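So for my project I followed Vundine, a local duo, while they made their second single. I sat in on mixing with their producer, Banafsheh Jafarzadeh, and wow, she is picky (in a good way!). The chorus alone went through 34 versions — I kept a list — and the one they picked was number eight.
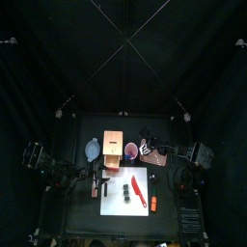
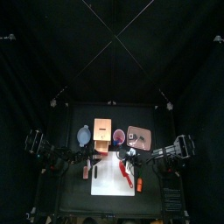
My favorite part was hearing the drums come down so the vocals had room. I still want to compare it with their January demo, which I only got to play twice.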